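Category: Project Updates / Grant Reporting

Progress report to the Ellow Fund
Project: Plikura, two-arm handling of household tableware
Reporting period ending February
Submitted by Sylvain Picard, principal investigator

The work in this period concerned the second objective of the grant, which asks whether a policy trained on demonstrations from one table can be moved to another room without collecting a full new set. The first objective was closed in the previous report and is not discussed again, except where its figures serve as a baseline.

Data collection at the Sutcliffe site is complete. The team recorded 2,000 demonstrations of table setting and clearing, all by teleoperation, with two arms available to the operator at all times. Each demonstration was reviewed once before it was admitted to the training set. A further 555 were set aside as unusable, mainly for dropped frames in the wrist video and for late starts in the joint log. The rejected recordings have been kept, and a request to use them in a separate study of operator error is attached as Annex B.

Flatware remains the hardest category. A fork or spoon on a glossy surface offers little height for the fingers to close on, and reflections interfere with the depth estimate at the moment of approach. Mugs, cups and plates have caused fewer problems, and the present grasp settings for them will be left unchanged.
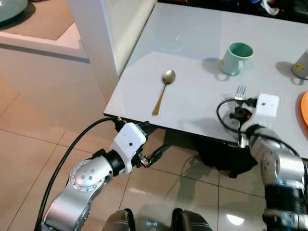 To address this, the team replaced the single grasp target with a short ranked list of targets, which the policy revises as the gripper nears the table. The method is referred to internally as Trurkumis. In trials with the new method, the share of failed first grasps on flatware fell by 11 percentage points against the baseline. Most of the gain came from forks. Results for spoons were mixed, and we do not yet have a satisfactory account of the difference.

Transfer to the second room was tested with 8 object layouts. Performance dropped in the two layouts where items were placed close to the table edge. The current view is that the arms start too low for these cases, and a revised starting pose is being tested.

Spending is within the approved budget. One change is requested: that unspent travel funds be moved to equipment, to cover replacement gripper fingers and cable guides. A revised budget table is provided in Annex C.

Work in the next period will cover the spoon results, the revised starting pose and a repeat of the transfer test under evening lighting. The draft method paper will be sent to the Fund for comment before submission.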